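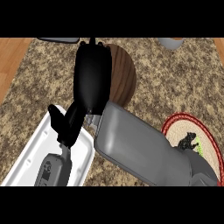
bancada de granito, tons de bege e marrom. guardem essa pedra na cabeça que ela volta lá embaixo

Domingo de manhã, café na mão, e eu resolvi contar pra vocês a saga da minha cozinha. Vai ser fio comprido, já aviso, quem quiser silenciar silencia agora!

Contexto: apartamento antigo, alugado por 5 anos, comprado finalmente em maio (da proprietária, que cansou de mim e eu dela). A cozinha tinha uma pia de inox amassada e um balcão de azulejo com rejunte preto. O rejunte não era preto de fábrica, se é que me entendem.

Primeira coisa que fiz foi o que todo mundo faz: salvei 600 fotos de cozinha. Tudo branco, tudo liso, um limão siciliano em cima de uma tábua. Mandei pra minha amiga Tia Cheetham, que já reformou duas casas, e ela respondeu só "você cozinha com cúrcuma, criatura"

E ela tem razão. Eu faço curry toda semana. Eu abro massa direto na bancada. Eu apoio moka pingando em qualquer lugar. Pedra branca na minha mão dura um feriado.

Aí fui na marmoraria. Chama Jitaru, fica atrás da rodoviária, um galpão enorme com as chapas em pé, parece biblioteca de gigante. Quem me atendeu foi o Sem Van Leeuwen. Perguntei de onde era o nome, ele disse "da Holanda" e já foi puxando uma chapa pra eu ver, não é homem de conversa fiada

Ele me fez três perguntas: se eu cortava limão em cima da pia, se eu tinha paciência pra passar impermeabilizante, e quanto eu queria gastar. Respondi sim, não, pouco. Ele falou "granito" e fechou o caderno kkkkk

Pra quem não sabe (eu não sabia): mármore e limão não se dão. O ácido come o brilho e fica aquela manchinha fosca que não sai com pano nenhum, só polindo de novo. Granito aguenta bem melhor o limão, o vinagre, o tomate esquecido de um dia pro outro.

Panela quente em geral também aguenta, mas uso descanso mesmo assim. Trauma de infância, minha mãe rachou uma pedra botando forma do forno direto na bancada fria e até hoje ninguém toca no assunto no almoço

Agora a cor. Gente. Eu cresci achando granito pintadinho a coisa mais brega do mundo. Bege com marrom então, cara de consultório de dentista, cara de churrasqueira de condomínio. Jurei que nunca.

Pois o Sem me deixou sozinha no galpão meia hora e eu fiquei namorando justamente uma bege pintadinha. De perto tem areia, tem caramelo, tem uns pontos quase pretos. E o principal: farelo de pão SOME ali em cima. Some! É a pedra da pessoa que limpa a cozinha amanhã

Liguei pro meu vizinho Jinlong Liao, que é arquiteto e tem opinião sobre tudo. Ele disse que a moda dos pintadinhos vai voltar e que eu ia parecer visionária. Não sei se foi elogio mas anotei

Orçamento: a pedra saiu pelo combinado. O que pegou foi o resto, que ninguém me avisou. Recorte da cuba é à parte. Furo da torneira é à parte. Acabamento da borda muda o preço conforme o desenho. Subir a peça de escada porque não cabe no elevador: mais 400 reais, no dinheiro

(meçam o elevador. meçam o elevador. meçam o elevador.)

Prazo era de 10 dias. Fiquei esse tempo lavando louça no tanque e comendo sanduíche em pé. Uma noite a Ximeng Peng, do andar de cima, bateu aqui com uma panela de sopa de milho e eu quase pedi ela em casamento

Dia da instalação, 7h da manhã, dois rapazes e uma pedra na escada. Eu não conseguia olhar. Fiquei trancada no quarto ouvindo "vira, vira, vira, PARA". Entrou. Encaixou. A parede é torta (claro que é) e ficou um vãozinho no canto, que eles fecharam com silicone da cor da pedra

E o piso? Mantive o taco de madeira da sala e a cozinha vai receber madeira também, num tom de mel. Metade da família acha loucura por causa da água. A outra metade não foi consultada

Dicas rápidas pra quem vai encarar: vejam a chapa inteira, amostra pequena engana demais. Levem uma porta de armário pra comparar do lado. Olhem a pedra na luz do dia, lá fora se der. E perguntem tudo que é à parte ANTES de dar o sinal

Pra limpar no dia a dia: pano úmido, detergente neutro, seca com outro pano. Só. A moça da loja queria me vender um kit com quatro frascos e eu saí de fininho

Faltam as prateleiras e a torneira nova, que ainda não escolhi porque me recuso a pagar o preço de uma bicicleta numa torneira. Aceito indicação, de preferência das que giram e não espirram

Vou lá abrir uma massa, o molho já tá no fogo. Quem tiver foto de granito pintadinho em casa manda aqui embaixo, quero ver todos!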